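Chapter 7
Letters and Their Sounds: How English Spelling Came About
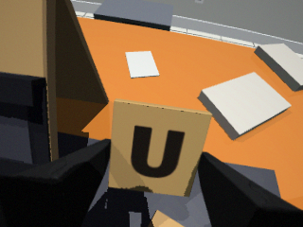 Why does English spelling so often fail to match the way words are said?
English spelling was largely settled while the sounds of the language were still changing, and later writers kept the old spellings after the sounds had moved on. Words borrowed from French, Latin, Greek and many other languages brought their own spelling habits with them.

7.1 Before you start

In Chapter 6 we looked at how children learn to hear the separate sounds in a spoken word. This chapter turns to the written side. It deals with where the letters came from, how they were matched to sounds, and why the match is sometimes poor. You do not need any knowledge of Latin or Old English. Where an older form of a word is given, its modern form is given beside it.

Two terms are used throughout. A phoneme is a unit of sound that can change the meaning of a word, such as the first sound in "pin" and "bin". A grapheme is the letter or group of letters that stands for a phoneme. In "ship" there are four letters but three graphemes: "sh", "i" and "p". Students often mix up letters and graphemes in their first written work, so it is worth going back over this paragraph before reading on.

7.2 An alphabet made for another language

The Latin alphabet came into general use in England with the spread of Christianity from the end of the sixth century. Before that, short texts had been cut in runes on wood, bone, metal and stone. The Latin letters suited Latin, and English had sounds that Latin did not. Scribes dealt with this by keeping some runes, such as thorn for the "th" sounds, and by joining or altering letters they already had.

Spelling in this period varied from place to place, and a scribe trained in the north might write a word differently from one trained in the south. Late in the tenth century a fairly steady form of written West Saxon was in use well beyond its own region. It did not last long after the Norman Conquest, when Latin and French took over much of the formal writing.

French-trained scribes brought in new habits. The Old English "cwen" became "queen", and "hus" became "house", with "ou" used in the French manner for a long vowel. The letter thorn gave way slowly to "th".

7.3 One letter becomes two

The history of U shows how long it can take for a letter to settle. In classical Latin a single letter, written V in inscriptions, stood for both a vowel and a sound close to our "w". The rounded form grew out of everyday handwriting. For centuries U and V were two shapes of the same letter, and a reader worked out the sound from the word.

In many early printed English books the choice depended on position. V was used at the start of a word and U elsewhere, whatever the sound. A printer would set "vpon" for "upon" and "loue" for "love". The modern division, with U for the vowel and V for the consonant, became usual in English printing during the seventeenth century. Some dictionaries went on listing U and V words together for a long time after that.

One effect can still be seen. Very few ordinary English words end in the letter V, and most take a silent "e", as in "have", "give" and "live". When "v" and "u" were not kept apart, the final "e" helped to show that the letter before it was a consonant.

7.4 The vowels move

Between the fifteenth and eighteenth centuries the long vowels of English changed their sounds. The word "name" was once said with a vowel like the one in "father", and "time" with a vowel like the one in modern "team". This is known as the Great Vowel Shift. It did not happen everywhere at the same speed - in parts of northern England and Scotland some of the older vowels were never lost.

Printing had reached England in 1476, when the shift was already under way. Printers did not agree on every spelling, and some early books spell the same word in several ways on one page. Over the next two hundred years, though, the choices narrowed, and many of the forms that survived recorded sounds that speakers no longer used.

Activity 7A

Choose a page from a newspaper or a novel and mark 30 words that contain the letter "u". Sort them by the sound the letter stands for, as in "cup", "put", "music" and "rule". Keep a separate list for words in which it has no sound of its own, such as "guess" and "build". Allow 15 minutes, then compare your lists with a partner's. You may find that you disagree over some words if you grew up in different parts of the country. Keep both lists, as you will need them again in section 7.6.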